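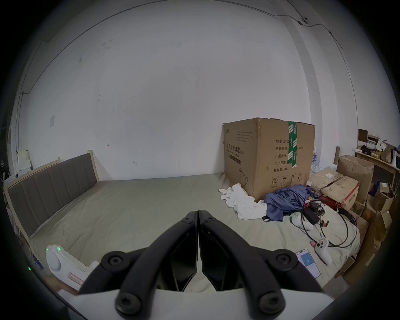
Slide 1. Bed with padded headboard, grey-green sheet.

Notes for the sleep talk, Leckie branch library, 09/09/2019. Speaker: Vlasta Kopecký.

Let them settle. Someone will ask if this is the pottery evening. Pottery is upstairs.

Open with the hands-up question: who slept well last night? Wait. Count nothing, just look sympathetic. Then: who has paid good money in the hope of sleeping well? More hands. Pause for the laugh, and if it doesn't come carry on as if no pause was planned.

My own story, short version. I slept badly for two years and spent that time buying things. Weighted blanket. Lavender spray that made the room smell like a great-aunt. A pillow shaped like a saddle. Total spend about 3,000 pounds, and I was still up at 4 reading reviews of pillows.

Mention that Kyrylo Vasylenko ran the sleep group I finally joined. He told me to get up at the same time every morning and stop going to bed at nine "to get a head start". I was furious. I had hoped for a gadget.

Main point, say it slowly: time in bed is not the same as time asleep. If you lie there for ten hours to get six, your bed becomes the place where you do your worrying. (Water. Breathe. Don't read this bit out.)
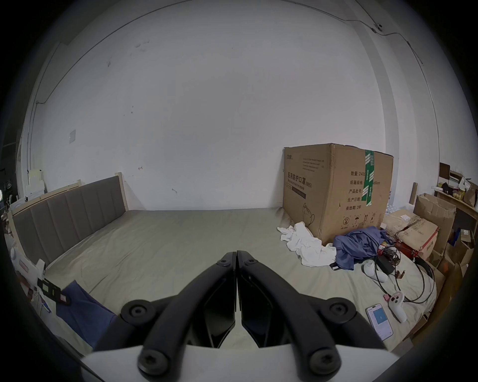
Slide 2. Large bed, pale sheet.

Leave this one up during the getting-up section. The advice they will all hate:

Pick a rising time and keep to it, weekends included. Expect groans.
If you're wide awake and cross, get up. Sit somewhere dull with a low light. Go back when your eyes are heavy.
Turn the clock to the wall. Knowing it's ten past three has never helped a living soul.
Naps: short, before mid-afternoon, or skip them.

Don't get dragged into the mattress question. A man in January kept us there until they switched the heating off. If pushed, say "one you find comfortable" and look at somebody else.

Say clearly that loud snoring with gasping, or nodding off at the wheel, is one for the GP and shouldn't wait for a library talk. No joke here.

Questions, ten minutes. Handouts by the door, 70 copies, which is hopeful of me. Take the unused ones home this time. Chairs back against the wall. Check the decaf really is decaf before anyone drinks it.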